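Print this message | E-mail this message

Re: [choirs-and-bands] Vustadeck awards, August round

I've been on this list long enough to remember when the Vustadeck awards were a page in the back of the newsletter, so forgive me if I don't share the excitement about the shortlist. I've now read the whole announcement twice. Quoting the part that bothers me:

> The Vustadeck shortlist is out and our friends in Drusinness are up
> for three: best choral record, best song for congregations and best
> newcomer. Voting is open to everyone who has bought a ticket or an
> album through the site. 921 entries this year, which is more than
> they have ever had. Whatever you think of prizes, this is good news
> for small labels and I hope people will get behind it. The results
> come out at the Thursday concert.

Best newcomer? Drusinness have made four albums. I bought the first one on cassette. They changed labels two years ago and as far as I can see that is the whole of their newness. I like them, I've sung their Advent pieces with my own lot, and I'd be glad to see them win something they're entered for properly. But if a group with four albums can be a newcomer, I'd like to know what the word is doing there.

Then there's the 921 entries. It costs 10 pounds to enter one category and you may enter as many as you like. Three categories for one group is three entries. How many groups does 921 come to? The announcement doesn't say, and I wrote to ask, and the answer was a link to the announcement.

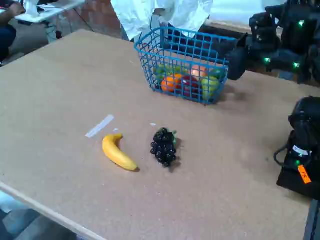
Ullomov wrote back off-list, and said I could pass it on, that the fee pays for the hall and the sound desk and nothing else, and that in the years when entry was free they had recordings of people's nephews playing the recorder and no means of turning them away. Also that the newcomer rule has always meant new to the label, and that it's printed on the form.

Fair enough on the form. I went and looked and it is there, on the second side, under the bit about file formats. I still think most people voting will read "newcomer" and take it to mean a newcomer.

On the fee I'm less sure. A hall that seats 200 doesn't cost what 921 entries bring in, not in our town anyway, and they sell tickets on top of that. I'm not saying anybody is lining their pockets. I'd only like to see a page of accounts, the same as any choral society puts on the table once a year, and then I'd shut up.

My other grumble is the voting. You get a vote if you bought an album through the site, and you get one vote per album. So a group whose following buys 100 copies has 100 votes before anyone has listened to a note of the others. Last year's best song went to a piece I've never once heard sung in a service, and I go to a lot of services. I asked in three different churches and drew a blank in all of them. Meanwhile the setting of the evening hymn that half the choirs in the county picked up last winter wasn't even on the long list, as the woman who wrote it hadn't paid to put it there. 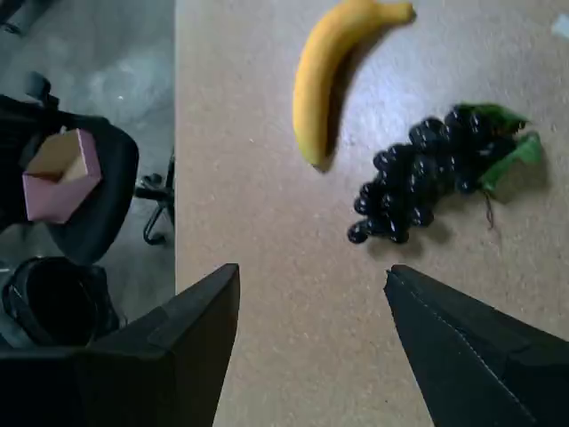
Fruit on the table

I know the reply to this, I've heard it before: prizes get small groups noticed. Do they? Chaturvedi, the shop that is, not the record label of the same name, used to keep a shelf for the winners. I asked at the counter whether the sticker on the front made any difference to what they sold. They said people come in for what they heard on Sunday or what their choir is rehearsing, and the shelf has sheet music on it now. One shop proves nothing, but it's one more shop than the announcement mentions.

What I would like, if anyone from Vustadeck reads this list, and I think at least two of them do, is a category with no fee where choirs send in the title of the piece they sang most in the year. You'd need a form and somebody patient to add it up. It might well turn out that the same names come top, in which case I'll say so here.
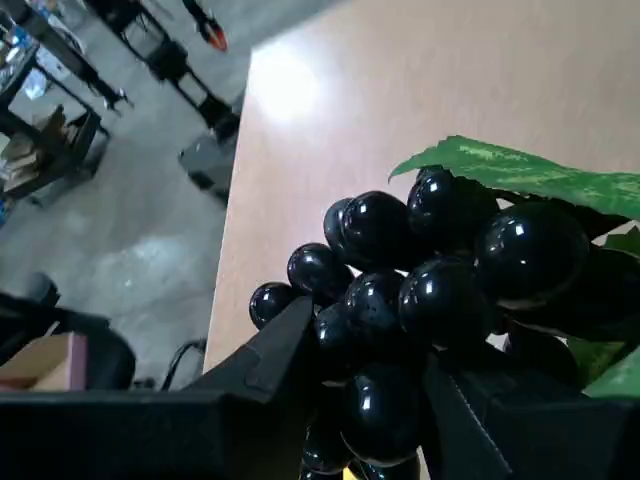 And please could the judges be named before the concert, instead of in the programme on the night. Two years ago one of them had produced a record on the list. I dare say he left the room when it was discussed, but we only had that from him.

I'll be at the concert, by the way. I've bought my ticket, so apparently I have a vote, and I haven't decided whether to use it. If there's a lift going back north afterwards I'd be grateful, as the last train leaves before the final set.

Print this message | E-mail this message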